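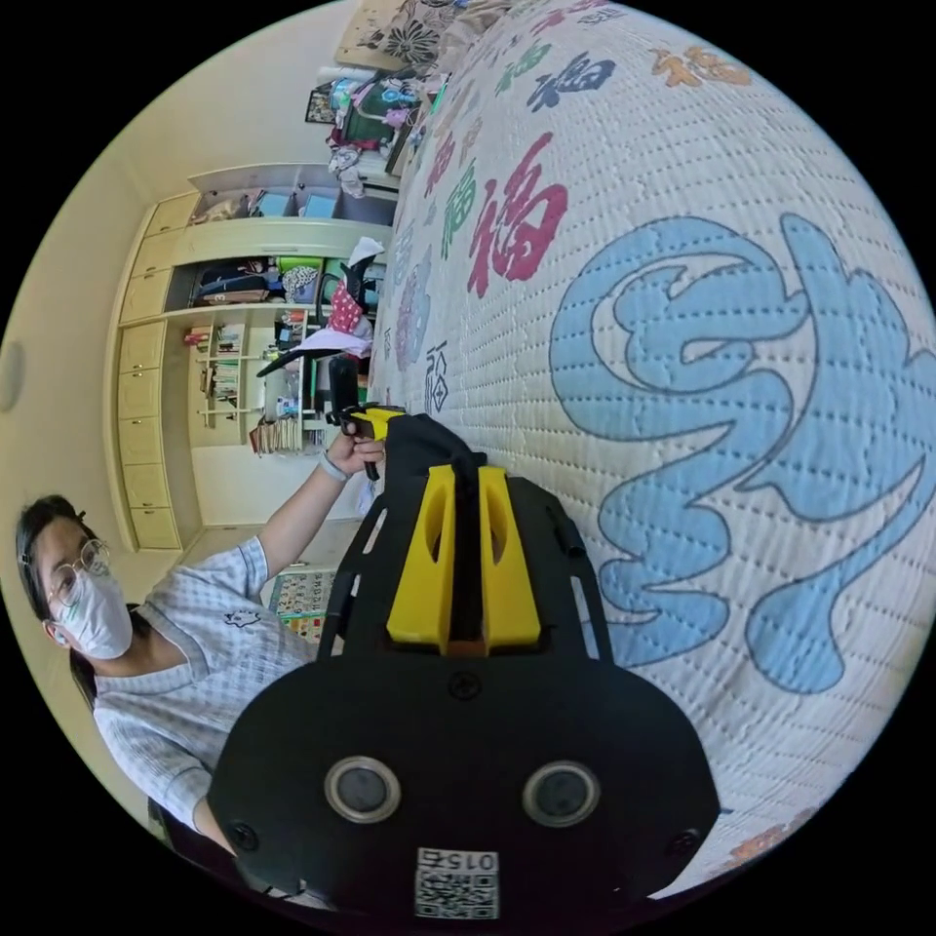
Bristetus House residents' meeting, September
Minutes

Start 7 p.m., common room. Turnout was 11, our best since spring!

1. Last minutes
Agreed, with one fix: the dryer on the Kondov side takes tokens, the one on the Rana side takes coins.

2. Bedroom refresh
Lots of good talk on this one. The bedspread with the big "福" characters got so much love that the meeting spent a while just on colors (red had the most fans, pale blue close behind). The room group would like more bedding with this much life in it and fewer plain beige sets. Agreed to set aside $200 for covers and pillowcases. Rana rooms go first, then Kondov.

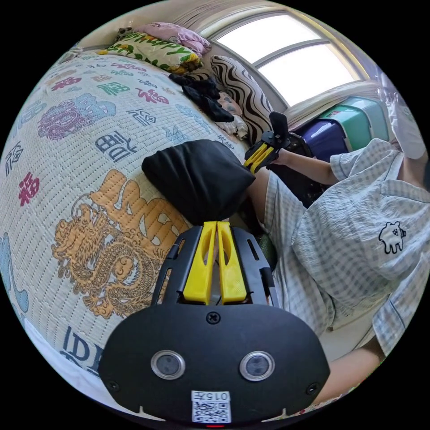 Item 2: the bed with the golden dragon, pillows and zebra-striped cushion at the head.

The dragon was a big hit. A question came up about whether patterned pillows are too much on top of a patterned bed. The feeling in the room was no — the pink one and the "Happy" one look great together, and the zebra stripes can stay too.

3. Clothes on beds
Dark clothes in a heap are hard to sort, and black things are the worst of all. Agreed to try one evening a week for folding together, with music, in the common room. Socks welcome. Anything unclaimed goes on the Coron shelf by the stairs, and after 7 days it moves to the donation box.

4. Hooks and hangers
Kondov is short on hangers and Rana has a closet full of spares. Swap to happen before the next meeting. Hooks behind the doors: everyone in favor, price still to come.

5. Other
The window in the upstairs hall sticks again. Thank you to whoever brought the plum cake — please bring it again!

Closed 8:15 p.m. Next meeting in October, same room.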